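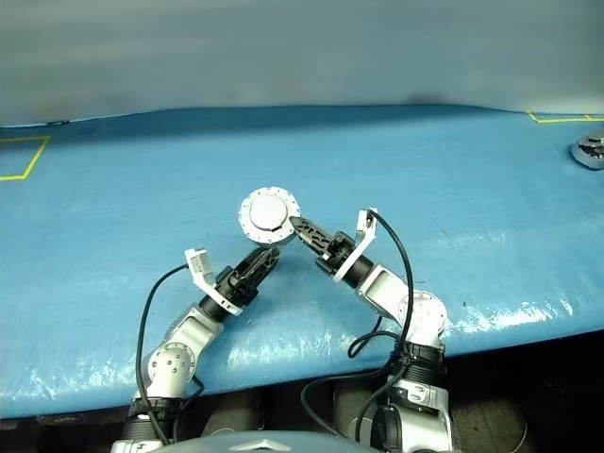

The Vollden M4 is a motorized side-masking system for movie theater screens. It moves two black fabric panels in from the sides to cover the unused part of the screen when the picture format changes. Uncovered screen picks up stray light from the projector and the exit signs. The panels are matte for the same reason. A glossy surface, such as the blue tarp on this table, throws back pale patches and streaks, and a shiny masking panel would do the same during a dark scene. Stop positions are stored in the controller. Yellow tape, used here to mark out areas on the tarp, also works on the stage floor during setup, but should be removed before the first show.

Specifications
Maximum panel height: 340 inches
Stored formats: 18
Travel time, flat to scope: around 4 seconds on small screens
Track: Nieminen aluminum profile, black
Control: contact closure or network

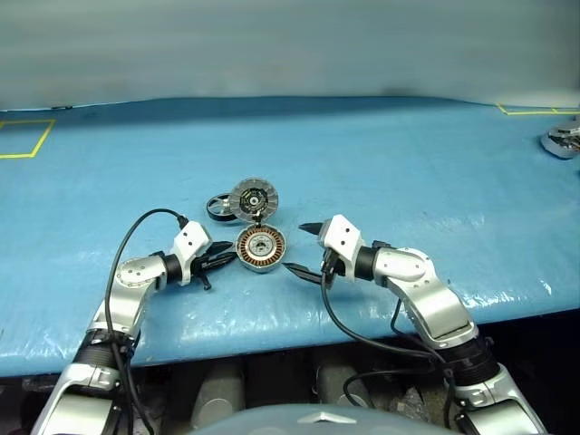 Each panel is driven by its own motor, mounted at the top corner of the screen frame and coupled to a toothed belt. The motors are brushless. In a motor of this type the copper-colored windings sit in a ring on the stator, as on the one lying flat at the center of the table, and there are no brushes to replace. The drive unit can be taken down without removing the panel. Unplug both connectors, release the belt tensioner, and lift the unit off its bracket.

The Skollow controller from the earlier system can be kept if its firmware is version 261 or later. Older units need the Mesto interface board, ordered separately. Wall panels and curtain tracks are not affected by the change.

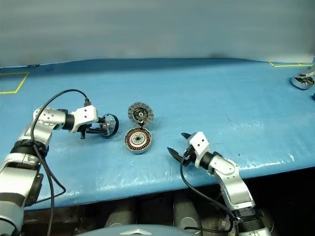 Product sheet M4, Issue 18, February 2025

Ordering
State the screen width, the screen height, and the narrowest format to be shown. For curved screens, also state the depth of the curve at the center. Fabric is cut to order and cannot be returned. Drive units, belts, and track sections are stocked. Bottom masking is listed on a separate sheet.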